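The long way round to a tidy loft

16 August 2026 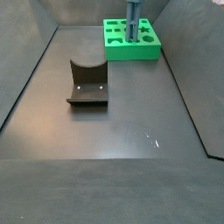 I have been putting off the loft since February. We had that week of rain then, and I went up to look for a drip and found instead a great wall of boxes that I had been cheerfully adding to for years without ever taking anything away. I came down again, shut the hatch and made a cup of tea. The drip, if there was one, has kept itself to itself.

But last weekend it was cool enough to be up there without melting, so I put on my oldest trousers and started. My plan was to do one box an hour, with a proper decision about everything in it. I managed three boxes on the first day, and one of those was mostly bubble wrap, so you can see how it went!

The trouble is the paper. Furniture I can be quite hard-hearted about, and clothes are easy enough (if I haven't missed it in a decade it can go to the charity shop), but give me a shoebox of old letters and I am lost for an afternoon. I sat on the joists with a cushion under me and read every single thing. Birthday cards, bus timetables, a recipe for marrow chutney written on the back of a gas bill. I kept the recipe. I can't stand marrow chutney, but the handwriting is my grandmother's and she made her sevens with a little bar across them, and I found I couldn't put it in the recycling.

Then there were the postcards. I had forgotten that I collected them, or rather that I had inherited somebody else's collecting and carried it on for a bit as a teenager. There are 573 of them, in four biscuit tins, and I know that because whoever began it numbered each one in pencil in the top corner and I kept the numbering going, a bit wobbly in places. Most are seaside views of the usual sort, with very blue sea. Quite a lot were sent from Pornus, always the same harbour wall from slightly different spots, and always with a message about the food. "Soup again" says number 185, and that is the whole card. I laughed out loud up there on my own.

I'd like to know more about Pornus. As far as I can make out from the backs of the cards, the family stayed every summer at a guest house called Pasik, up a hill, with a garden that somebody was forever being stung in. One year they tried another place and went straight back to Pasik the year after. I have been like that about holidays all my life, so perhaps it runs in the blood. Give me the same room, the same creaky window and a bakery I already know the way to, and I'm happy as anything.

So the postcards are staying, obviously. I have moved them downstairs into the sideboard, where they have pushed out the good tablecloths, which have gone up into the loft. I do see that this isn't quite the idea.

What did go, in the end: two broken lampshades, a fondue set with no forks, all the bubble wrap, a carrier bag full of other carrier bags, and the instruction books for things we no longer own. Some of those went back a very long way. There was one for a Jikell food mixer that gave up the ghost before we moved here – lovely thing, made a noise like a light aircraft – and I'd kept the guarantee card with it, unposted.

I also found my old walking boots, which I had blamed on at least two different house guests over the years. Apologies to both of you. The leather has gone stiff as a board, but I've rubbed some wax in and stuffed them with newspaper, and I'm going to give them a week by the back door before I make up my mind. They have done a lot of miles, those boots, and the soles are still perfectly sound.

There are nine boxes left, plus a suitcase I haven't dared open because it rattles. I'm having another go next weekend if the weather stays kind. If anybody reading has ever been to Pornus, do leave me a comment, especially if you remember the soup.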